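Arkell Opens Sorting Room for Gloves, Hats and Other Small Winter Things

Free sessions help households pair, fold and pass on the soft items that pile up by the door

JURNBY, 21 December 2019. Arkell, the household reuse center on the east side of Jurnby, is opening its new sorting room to the public, and we could hardly be happier to say so. The room is set up for one job: going through small fabric items such as gloves, hats, scarves, socks, dust cloths, cushion covers and bags, and getting them into clear bins where people can find them again.

Anyone who lives in Jurnby can book a place. Bring a bag of whatever has collected in your hall closet, spend 2 hours at a table with our staff, and go home with the things you want to keep sorted and folded. The things you don't want can stay with us. Clean, usable items go straight to the Arkell shop floor, and worn-out pieces go into our rag collection.

The project is called Laka. It began in July as a single table at the back of the shop, next to the curtain rails, and it filled up so fast that we started looking for a proper room before the summer was over. During that trial, 272 households brought in bags. Some came with a neat stack of towels. Many more came with a tangle of scarves and single gloves that had been moved from one closet to another for years, and they stayed long after their time was up, talking with whoever was sitting across from them.

A table, a carpet and see-through bins

We kept the room plain. It has gray carpet, which makes it a quiet place to talk (the old spot had a concrete floor and every dropped coat hanger rang through the shop!). The work tables have light wooden butcher-block tops, smooth enough that knitwear doesn't snag and pale enough that a dark sock shows up right away. Anyone who has tried to match navy and black socks on a dark bedspread will know why we were so pleased with them.

Then there are the bins. Laka uses clear plastic bins without lids, in a size that fits on an ordinary closet shelf. We tried wicker baskets first, and canvas boxes after that, and they looked lovely, but people kept emptying them out to find what they were after. With a clear bin you can see the color of a thing from across the room, even when it is rolled up at the bottom.

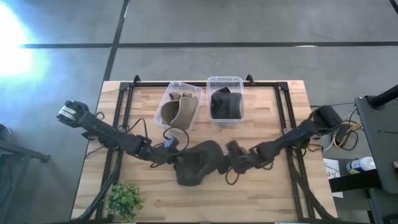
Each session starts with a quick first sort. Everything comes out of the bag and goes into groups by what it is used for, with no decisions yet about keeping or giving away. Gardening things go together, and so do things for the dog walk, the car and the kitchen. This part goes quickly and it's often the most fun, as long-lost items come to light and get held up for the whole table to see.

The second part is slower. Staff show how to fold or roll each kind of item so that it holds its shape in a bin. A scarf gets folded lengthwise and then rolled from one end. Gloves are laid palm to palm and folded once at the wrist, never turned inside each other, which stretches the cuff. Thick pieces that won't lie flat, like fleece hoods or padded covers, can simply be tucked in on themselves until they make a soft round bundle, and that bundle gets a bin of its own.

Our advice on this has changed since July. We used to teach people to fill every bin to the top. Now we suggest one kind of item per bin, even if that leaves a lot of space around it. A bin holding a single folded item may look wasteful on a shelf, but it is the one that stays tidy, and a child can put the item back without help. We also like to put two bins side by side for things that get used on the same outing, so both can be carried to the door in one trip.

Help from Sowa

The bins come from Sowa, a small plastics workshop here in Jurnby that makes storage for shops and school art rooms. Sowa has agreed to supply bins for the whole first season at cost, and every household that comes to a session takes home 3 of them free of charge. More can be bought at the Arkell counter. Sowa will also take back cracked bins for recycling, so please don't throw them in the household trash. Leave them in the crate by the shop entrance and we will send them over with the next delivery.

What happens to the things left behind

We get this question at nearly every session, and we're glad people ask. Items left at Laka are checked for holes and missing buttons, washed if they need it, and priced for the shop. Gloves that have lost their partner are kept in a separate bin at the counter. Please look through it! Several happy reunions took place during the trial, including one between two green mittens that had been handed in weeks apart by neighbors on the same street.

Pieces that can't be worn again are cut up for cleaning cloths. Wool goes into a bag of its own for the Arkell mending group, which uses it for patches and for stuffing draft stoppers. If you knit, darn or felt and would like some, ask at the counter. There is usually more than the group can use.

Please don't bring shoes, pillows, comforters or anything that is damp. We don't have the space to dry things out, and bulky bedding needs a different kind of sorting. The main Arkell drop-off accepts comforters and pillows if they are clean and bagged.

Sessions and booking

Each session has places for 12 people. Morning and evening sessions are planned through the winter, and the current list of times is posted on the board beside the shop entrance. Places can be booked at the counter or by phone during shop hours. There is no charge, and one place covers a whole household, so feel free to bring a roommate, a parent or the children whose gloves you are sorting. Children need an adult with them at the table.

Bring one bag, up to the size of a regular grocery sack. We know it's tempting to bring the entire closet, but one bag is a comfortable amount to get through without rushing. If you have more at home, book again once you have lived with the first set of bins for a while. People who came twice during the trial often changed their minds about which things belonged together, and the second round went much faster.

The sorting room is on the ground floor, reached through the shop, with step-free access from the parking lot. Chairs are available at every table, and staff can lower a work surface for anyone who would like to sit closer to it. Please mention this when booking so it can be set up before you arrive. Tea and coffee are served in the shop, and we ask that cups stay out there, away from the freshly folded knitwear.

Coming up at Laka

After the winter items, the sessions will move on to kitchen linens: dish towels, oven mitts, aprons, napkins and the tablecloth that only comes out for company. The format will stay the same, with the same tables and the same clear bins, and staff are already trying out ways to fold round tablecloths. If you have a method that works, we would love to see it.

A short folding sheet with drawings for scarves, gloves, hats and socks is available free at the counter while copies last. Schools and clubs in Jurnby that would like a stack for their own lost-and-found shelves are welcome to ask for one.

About Arkell

Arkell runs a reuse shop, a mending group and a household drop-off in Jurnby. Income from the shop pays for the Laka sessions and for the upkeep of the building. Press visits to the sorting room can be arranged through the shop counter, before or after a session, so that people at the tables can get on with their sorting in peace.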